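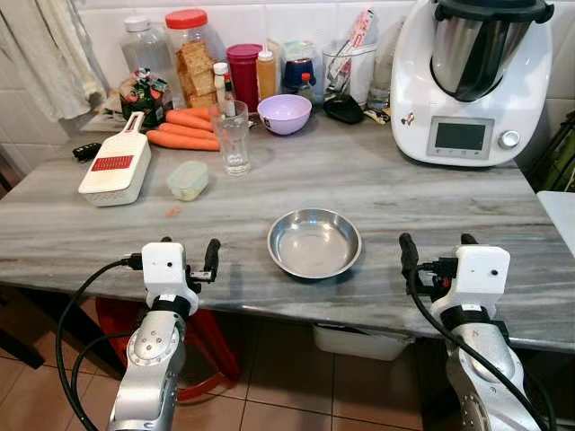
Onyeka House Kitchen Group
Minutes of the meeting held 1 May 2020

We got going a little late, as the kettle had to go on first, and everyone was glad to be sitting down together. The April minutes were read over and agreed, with one small fix: the flour order was with Rukero, and we had put down Vurkance by mistake.

Carrot salad for the shared lunch. This took up most of our time, and happily so! The carrots will be grated by hand on the morning of the lunch, into the steel bowl, and we'll keep the dressing apart until people are at the table. There was a good long talk about peeling. Some of us grew up scrubbing carrots and leaving it at that, others can't bear the skins, and in the end we settled on peeling them this time and trying it the other way in the summer. The red and white grater does well enough for a small batch, but for the full lunch we agreed to buy 2 more, so that several people can work side by side and chat while they do it.

Leftovers. Grated carrot goes into a small lidded container and into the fridge the same day, please, with a label.

The counter. It was felt (kindly, and with a few guilty faces) that the back of the marble has turned into a second pantry. The big cracker jar with the red lid is welcome to stay, as everybody reaches for it. The sauce and squeeze bottles will move to the shelf by the door, and packets of snacks should go in the drawer. Glasses go back in the cupboard once they are washed. Please wipe up carrot bits before they dry on, too.

Money. We have 194 dollars in the kitchen fund after the Rukero bill. The new graters will come out of that. The quote from Vurkance for resealing the counter was 979 dollars, and we all felt that was more than we could manage this year. We'll ask Poser for a second price.

Recipe cards. We now have 12, neatly written out, and would love more, soups especially.

Next meeting: date to be put up on the kitchen door. Whoever comes first, please fill the kettle.

Onyeka House Kitchen Group | Contact us | © 2020 | Back to top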